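직물의 격자 무늬와 조직 읽기
생활 속의 섬유와 무늬, 둘째 묶음 강의 노트

지난 묶음에서 실의 꼬임을 다뤘으니 이번에는 드디어 천으로 넘어갑니다! 저는 이 부분을 일 년 중 제일 기다려요. 실 한 올만 볼 때는 잘 안 보이던 것들이 가로세로로 엮이는 순간 한꺼번에 튀어나오거든요. 준비물은 돋보기와 집에 있는 천 조각이면 됩니다. 행주도 좋고 낡은 셔츠 소매도 좋습니다. 다만 니트는 다음 묶음에서 쓸 테니 이번에는 빼 주세요.

1. 날실과 씨실

직물은 세로로 걸린 날실(경사)과 그 사이를 가로지르는 씨실(위사)이 만나서 만들어집니다. 베틀에 먼저 팽팽하게 걸리는 쪽이 날실이고, 그 사이를 왔다 갔다 하는 쪽이 씨실이에요. 날실은 짜는 동안 계속 당겨지고 쓸리기 때문에 대체로 더 질기고 꼬임이 강한 실을 씁니다.

천 조각만 보고 어느 쪽이 날실인지 알아내는 방법을 적어 둡니다. 가장 확실한 단서는 식서, 그러니까 천의 양옆에 풀리지 않게 마무리된 가장자리입니다. 식서와 나란한 방향이 날실이에요. 식서가 잘려 나간 조각이라면 양손으로 잡고 살짝 당겨 보세요. 덜 늘어나는 쪽이 날실일 가능성이 큽니다(신축사가 들어간 천은 예외가 많아요). 빛에 비추었을 때 실 간격이 더 고른 쪽도 날실일 때가 많습니다.

밀도는 정해진 길이 안에 들어가는 실의 올 수로 나타냅니다. 연습용 면직물을 돋보기로 세어 보니 1cm 안에 날실이 41올이나 들어 있었습니다. 처음 세면 중간에 꼭 헷갈리니까 바늘 끝으로 한 올씩 짚어 가며 세는 게 편합니다. 10올마다 종이에 점을 찍어 두는 방법도 좋아요.

2. 세 가지 기본 조직

평직은 씨실이 날실을 한 올 걸러 위, 아래, 위, 아래로 지나는 가장 단순한 조직입니다. 교차점이 제일 많아서 튼튼하고 앞뒤 모양이 같습니다. 광목, 포플린, 옥양목이 모두 평직이에요. 단순하다고 얕보면 안 되는 것이, 실의 굵기와 색만 바꿔도 표정이 정말 끝없이 달라집니다.

능직은 교차점이 한 올씩 옆으로 밀리면서 비스듬한 선이 생기는 조직입니다. 청바지를 뒤집어 보면 바로 보입니다. 겉에는 파란 날실이, 안쪽에는 흰 씨실이 많이 드러나지요. 이 사선의 방향과 각도를 기록하는 것만으로도 한 시간은 훌쩍 갑니다.

수자직은 교차점을 최대한 띄엄띄엄 흩어 놓은 조직입니다. 실이 길게 떠 있으니 빛을 고르게 반사해서 윤이 나고, 대신 어딘가에 걸리면 올이 잘 뜯깁니다. 공단이 대표적이에요.

3. 격자는 어디에서 오는가

자, 이제 오늘의 주인공인 격자입니다. 격자무늬는 만드는 길이 크게 2가지예요. 하나는 실을 먼저 염색해서 색실을 배열해 짜는 선염이고, 다른 하나는 다 짠 천 위에 무늬를 찍는 날염입니다.

선염 격자에서는 재미있는 일이 벌어집니다. 흰색과 초록색 실로 깅엄을 짠다고 해 봅시다. 초록 날실과 초록 씨실이 만난 칸은 진한 초록, 흰 실끼리 만난 칸은 흰색, 그리고 둘이 섞인 칸은 연한 초록이 됩니다. 염료는 한 가지인데 눈에는 세 가지 색이 보이는 거예요! 처음 배웠을 때 저는 집에 있는 체크 손수건을 몽땅 꺼내서 돋보기로 들여다봤습니다. 타탄도 같은 원리인데, 색실의 수와 순서가 훨씬 복잡합니다.

날염 격자는 실의 배열에 매이지 않습니다. 선이 아무리 가늘어도, 칸이 아무리 커도 찍을 수 있고, 조직의 방향과 어긋나게 찍을 수도 있습니다. 그래서 식탁이나 작업대에 까는 천처럼 넓은 면에 시원한 격자를 넣을 때 자주 쓰입니다. 바탕색을 연하게 깔고 선을 희게 남기면 눈이 편하고, 위에 놓은 물건의 윤곽도 잘 살아납니다.
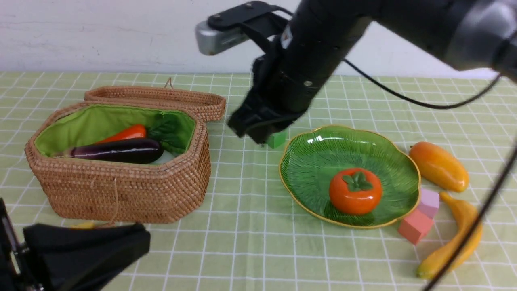

그림 1. 연두색 바탕에 흰 격자가 찍힌 탁자 천. 왼쪽은 등나무 바구니.

격자의 인상은 칸의 크기와 선의 굵기가 정합니다. 칸이 작고 선이 굵으면 멀리서 볼 때 선과 바탕이 섞여 한 가지 색처럼 보이고, 칸이 크고 선이 가늘면 구조가 또렷하게 남습니다. 같은 천을 코앞에서 한 번, 방 반대편에서 한 번 보고 느낌을 적어 보세요. 생각보다 차이가 커서 다들 놀랍니다.

선염과 날염을 구별하려면 천을 뒤집어 봅니다. 선염은 실 자체에 색이 들어 있으니 평직이라면 앞뒤의 색이 거의 같습니다. 날염은 뒷면이 흐릿한 경우가 많고요. 그래도 애매하면 무늬 경계에서 실을 한 올 뽑아 보세요. 한 올 안에서 색이 중간에 바뀌면 날염을 의심할 만합니다. 깅엄에서 뽑은 실은 처음부터 끝까지 한 색이에요. (미리 여러 색으로 물들인 실을 쓰는 이카트 같은 예외가 있는데, 이건 너무 재미있어서 따로 한 시간을 잡았습니다.)

4. 바구니도 직물의 친척

엮는다는 점에서 바구니와 천은 아주 가까운 사이입니다. 바구니에서는 세로로 서는 뼈대를 날대, 그 사이를 도는 재료를 사릿대라고 부릅니다. 날실과 씨실에 그대로 대응하지요. 차이는 재료의 뻣뻣함에 있습니다. 실은 혼자 서지 못하니 베틀이 잡아 주어야 하지만, 등나무나 대나무는 스스로 형태를 버티기 때문에 평면에서 곧장 입체로 올라갈 수 있습니다.

직물 용어에도 바구니가 들어와 있습니다. 날실과 씨실을 두 올 이상씩 나란히 묶어 평직처럼 짠 것을 바스켓 조직이라고 합니다. 교차점이 줄어드니 평직보다 부드럽고 통기성이 좋은 대신 올이 밀리기 쉽습니다. 옥스퍼드 셔츠감이 이 조직의 가까운 변형이니 셔츠가 있는 분은 꼭 확대해서 보세요.

5. 견본 읽기 실습

견본 상자에는 Cleltarach, Tultelura, Grallska라는 이름표가 붙은 묶음이 들어 있습니다. Cleltarach 묶음은 선염 면, Tultelura 묶음은 날염 면, Grallska 묶음은 굵은 모직이에요. Farah라고 적힌 봉투는 일부러 섞어 놓은 것이니 분류 연습에 쓰세요.

기록지는 다음 순서로 채웁니다.
날실 방향(판단 근거도 함께)
조직의 종류
1cm당 올 수, 날실과 씨실 따로
무늬를 넣은 방식
격자의 한 반복 길이(mm)
손으로 만졌을 때의 느낌, 자기 말로

반복 길이는 무늬가 똑같은 모양으로 돌아올 때까지의 길이입니다. 칸 하나의 길이와 헷갈리기 쉬워요. 칸 너비가 모두 같아도 색이 번갈아 나오면 한 반복은 두 칸입니다. 한 반복만 재면 오차가 크니 10반복을 이어서 재고 나누세요.

줄어듦도 계산해 봅니다. 세탁 전에 100mm 간격으로 표시한 두 점이 세탁 후 97mm가 되었다면 수축률은 3%입니다. 날실 방향과 씨실 방향을 따로 재면 정사각형이던 격자가 왜 세탁 뒤에 직사각형이 되는지 바로 이해됩니다. 저는 이 계산을 정말 좋아합니다!

6. 다음 묶음까지 해 올 것

집에 있는 격자 천을 하나 골라 모눈종이에 한 반복을 그려 오세요. 선염이라면 날실과 씨실의 색 순서를 위쪽과 왼쪽에 적습니다. 날염이라면 격자가 실 방향과 나란한지, 비뚤어졌다면 어느 쪽으로 기울었는지 표시해 주세요. 색연필은 두 자루면 충분합니다.

모눈종이가 모자라면 5월 묶음 뒤쪽에 끼워 둔 빈 양식을 복사해서 쓰면 됩니다. 니트 조각도 하나씩 챙겨 오세요. 코가 굵을수록 보기 좋습니다.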